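4 Sorting and loading

The Dimera washer takes mixed loads, but sportswear and other synthetics should be washed on their own program. Read this section before the first wash.
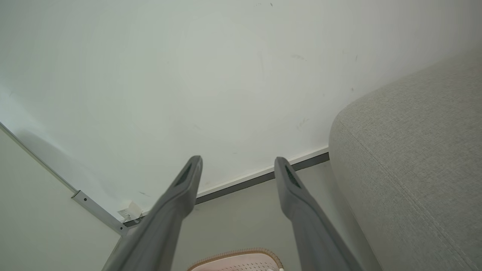
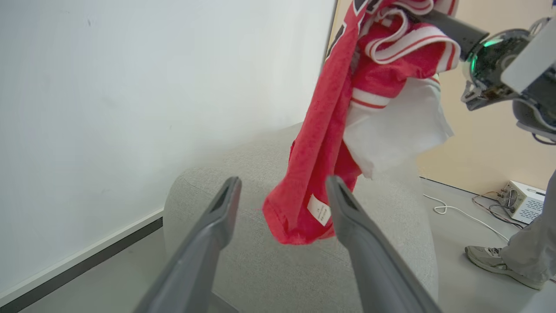 4.1 Sportswear and mesh fabrics

1. Turn garments inside out and close all zippers. Untwist sleeves and collars.

2. Separate coloured items from whites. Red garments with white trim go in the coloured load, at the Cold setting.

3. Load the drum to no more than half its height. Do not press the load down.

4. Add liquid detergent to compartment 2. Leave the softener compartment empty - softener coats synthetic fibres and slows drying.

5. Turn the dial to Synthetics and set the spin speed to 900 rpm or lower.

6. Close the door until the latch clicks, then press Start.

NOTE: If the display shows F4, the door is not latched. Open it, check the seal for trapped fabric and close it again.

CAUTION: Do not wash garments marked with oil, fuel or solvent. Vapour may ignite inside the drum.

4.2 After the wash

1. Remove the load promptly and hang mesh garments to dry, away from direct heat.

2. Leave the door ajar for 2 hours.

3. Wipe the grey door seal with a damp cloth.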